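Library's Repair Tables Are Back, and the Line Was Out the Door

The Ullov Public Library opened its doors at 9 a.m. Thursday for the first fix-it morning of the season, and by 9:20 there were people on the front steps holding lamps, toasters, a sewing machine in a pillowcase and one very large accordion. What a turnout! The library had set out chairs for a quiet start and ended up borrowing more from the children's room.

If you haven't been to one, the idea is simple. You bring something broken, you sit down across from someone who knows how to mend it, and you stay while the work gets done. You don't drop it off and come back. Half the fun is watching (and handing over the screws when asked), and plenty of folks go home knowing how to do the next repair themselves.

The program began as a monthly trial in the old periodicals room and now runs every week through June. According to the library, 3,674 items have crossed the tables since it started, and 2,606 of them went home in working order. The rest were sent off with a note saying what part was needed, or were taken apart for pieces that kept other things going.

Clothing and lamps are still the most common items, but wooden furniture has been creeping up. This season there are seven tables instead of five, and one of the new ones is set aside for chairs, stools, drawers and anything else held together with glue. Bring the loose bits in a bag, even the splinters. A clean break with all its pieces is a much nicer job than one with a gap in it. 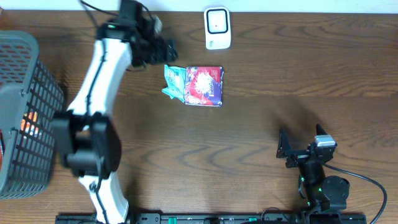
Llinos Pumphrey would like to see the furniture table kept going all year. She came in with a kitchen chair that had wobbled since her kids were small, and she said she had priced a new set twice before a neighbor told her to try the library first. The chair needed two joints cleaned out and reglued. She was told to leave the clamps on overnight and bring them back the following week, and she said she already had a second chair picked out for the return trip.

Mojtaba Shojaei, who runs the sign-in desk and does most of the sewing machine work, was just as cheerful about the morning, even with a pencil behind each ear and a line that didn't let up until lunch. He said the machines people apologize for are usually the best ones. Many of them want a good brushing out, a drop of oil and a new needle, and then they run along beautifully — he had three humming at the same time before 11.

The accordion, for those wondering, had a sticking key and a strap that had come off its bracket. The strap was an easy fix. The key took most of an hour and drew a small crowd, and when the owner tried a few bars of a waltz the whole room clapped, including the people in the reading nook who are normally the first to ask for quiet.

A few practical things. Sign-in opens at 9 a.m. and closes at noon, with one item per person until everyone in line has had a turn. Microwaves and gas appliances can't be accepted. If your item uses batteries, bring fresh ones, and if it came with a manual, bring that too. Parts are at cost, and the work itself is free. Parking is easiest on the Irnov Street side, where the ramp is.

The library is also looking for more menders, especially anyone handy with zippers or bicycle brakes. Stop by the sign-in desk and ask for the green sheet.

Contact the newsroom | © Ullov Town News. All rights reserved. | Back to top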